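Back at it with the wardrobe job this week, and I finally have a few tips worth passing on if you're teaching a robot chores by remote control at home. I've logged 830 tries since December (Tadhg Gilmartin keeps the tally, I just drive) and my habits have changed a lot.

First one: slow down on the approach! My early runs were all me rushing up to the door and then fiddling about for ages. Now I stop a good arm's length back, line up, and only then reach. White knob on a white door is a pain to pick out through a headset, so find the seam between the doors first and work across from there. 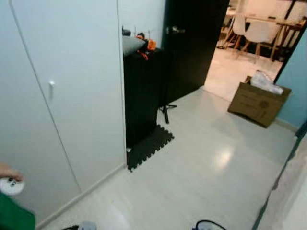 The wardrobe with the small white knob, door to the dining area open.

Shiny floors are the other thing. Ours throws back a bright patch of light, and I try to record at different times of day so the robot doesn't learn only one version of the room — mornings before nine, then again after supper.

Keep your sessions short, too. I quit at 38 minutes now. I used to push on to 80 and the last stretch was always sloppy, with little jerks in the wrist that I had to go back and throw out (about 70 runs gone that way, ouch).

And if you fumble a grab, don't hit stop right away. Back off, try again, and save that one with a note. Tarık Güler over at Esutton taught me that, and I keep a separate folder for them called "second tries."

Drawers next month, once I've sorted out my labels.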